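Bench Rules FAQ - Ullano Arm Cells

Answers to what people keep asking at shift change. Read before your first turn on a cell. If something here clashes with the sheet taped to your cell door, the sheet wins.

Who does this cover?

Anyone who runs, loads, cleans or teaches an arm at Ullano. Visitors too, if they're past the yellow line. Contractors from Damgaard have their own induction but follow these rules while on our floor.

Do I need training to press start?

Yes. Two supervised sessions, then a sign-off in the Akon log. No sign-off, no start button. Watching someone else do it doesn't count.

What speed can I run at with the gate open?

Teach mode only, 100 mm per second max. Our limit, set lower than the controller allows. Don't raise it to save time on a long move, just break the move up.

And with the gate closed?

Whatever the job file says. Don't edit the job file. New job, first three cycles at low speed with a hand on the stop.

Can I reach in while it's paused?

No. Paused is not stopped. Hit the stop, wait for the drive light to go out, then reach. Same goes for "just picking up a screw."

Who resets an e-stop?

The person who pressed it, after looking at why. If that person has gone home, shift lead does it. Never reset someone else's stop because you got tired of waiting.

How far does the part have to be from the table edge?

300 mm for boxes and trays. Smaller parts can go closer if the job file has a fixture for them. No fixture, use the 300.

What's the payload limit?

2 kg on the small arms, and that includes the gripper and anything bolted to it. People forget the gripper. Weigh the part if you're not sure, scale is by the door.

Do I have to wipe the table every time?

Start of shift and between jobs. Dry cloth first, then the damp one. Do not use the solvent spray, it leaves a film and parts slide on it. Crumbs: no food inside the yellow line, that includes gum.

The cable on my gripper looks tight. Can I run?

Stop and check. Move the wrist through its full turn by hand guiding, slow. Cable should have slack at both ends of the turn and shouldn't touch the fingers. If it rubs, tag the cell out. Tape is not a fix, zip ties only at the points marked in the cell sheet.

When do fingers get changed?

When the pads are worn past the line, or when a corner is chipped enough to catch a glove. Scuffs and little scratches are fine. Change both fingers together, never one. Zolell pads and plain pads don't mix.

Where should the fingers be before a pick?

Wide open and clear of everything. Come in over bare table, then close on the part. Don't park with a finger touching the box, the force check reads it as a grip and the cycle faults.

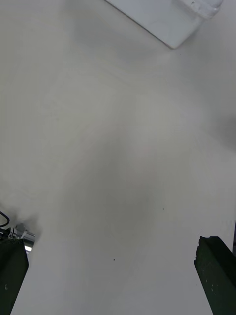
How often is the force check done?

Once per shift, before the first job, using the gauge in the cell drawer. Write the number down even if its fine. Three readings, log the highest. If you're over the limit on the cell sheet, tag it out and tell the lead.

What pick rate counts as a pass?

99 out of 100 on the test part. One miss allowed, any drop outside the table is a fail no matter what the rest look like. Re-run after fixing, from zero, no adding two half runs together.

White parts on a white table, is that allowed?

Yes, if the job was approved for it. Run the edge test first. If it fails, put the gray mat down and note it in Akon. Do not mess with the overhead lights, other cells share them.

Can I work a cell alone?

Automatic running, yes. Teaching or gate open work, no. Second person has to be in reach of the outside stop, so not across the room on there phone.

How do I tag a cell out?

Red tag on the door, key in the lockbox, one line in Akon saying what and when. Nights: same thing, plus a note for the 6 a.m. lead.

Something happened but no one got hurt. Report it?

Yes. Near misses go in the same form, takes two minutes. Nobody gets in trouble for reporting. Not reporting is another matter.

When do these rules change?

Reviewed every November, or sooner after an incident. New version goes on the cell doors first, then this page. Questions not covered here go to the shift lead on duty.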